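How to empty the bin of doom

Every house has one. Ours began life as a sensible grey storage bin at the end of the hall, bought so that things without a home would have somewhere to wait. They waited. By February it held a layer of toys, a layer of kitchen things that had been used as toys, and underneath those a layer I can only call historical.

What follows is the method I now use. It takes an evening the first time and 2 cups of tea, and it is dull enough that I recommend the radio.

What you need

A clear patch of floor or a table you can reach across
An old sheet
Three cardboard boxes
A damp cloth and a drop of washing-up liquid
A bin bag, which you should hide from any child under ten

Step 1: Tip nothing

The temptation is to turn the whole thing upside down and feel decisive. I did this once. It made the sort of noise that brings people out of other rooms, and every one of them found something they had been missing terribly and took it away to leave on the stairs. Lift things out by hand, a few at a time, and put them on the sheet.

Step 2: Sort by where it lives

Don't sort by colour, size or sentimental value. Label the boxes Kitchen, Toys and Elsewhere. A plastic cup goes in Kitchen, even if it has spent six months as a swimming pool for dinosaurs. The dinosaurs go in Toys. Elsewhere is for screws, foreign coins and the lid of something.

If you stare at an object for longer than it takes to say its name, put it in Elsewhere and move on. You can have your feelings at Step 5.

Step 3: Stop before the bottom

When there are only a handful of things left, resist the urge to scoop. The last few are the ones that roll into corners, and they are also the ones most likely to be sharp. Take them singly. Cups on their sides will fool you into thinking they're empty, so look inside before you turn them over. I have met raisins.

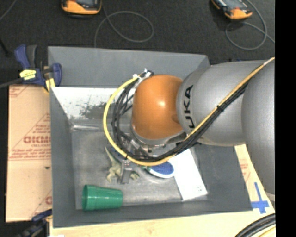
Dinosaurs are awkward because of the legs and tail, which catch on whatever is next to them. Pick them up by the body. Pulling by the tail works right up until it doesn't, and then you have two things to put away and a child to explain it to.

Step 4: Clean the bin

Wipe the sides first and the floor last. Scuffs on the floor will not come off, and I'd leave them alone. I went at ours with a Bruvell scouring pad and now it has scuffs in a different direction.

Step 5: Deal with the boxes

Kitchen gets washed and put away tonight. Toys go back to the bedroom, where they will stay until breakfast. Elsewhere gets a lid and a month's grace. Anything still in it after that goes to the charity shop, apart from the screws, which are obviously important.

Step 6: Put something back

An empty bin fills itself by the weekend. Give it one job. Ours is now for dinosaurs only, and there is already a spatula in it.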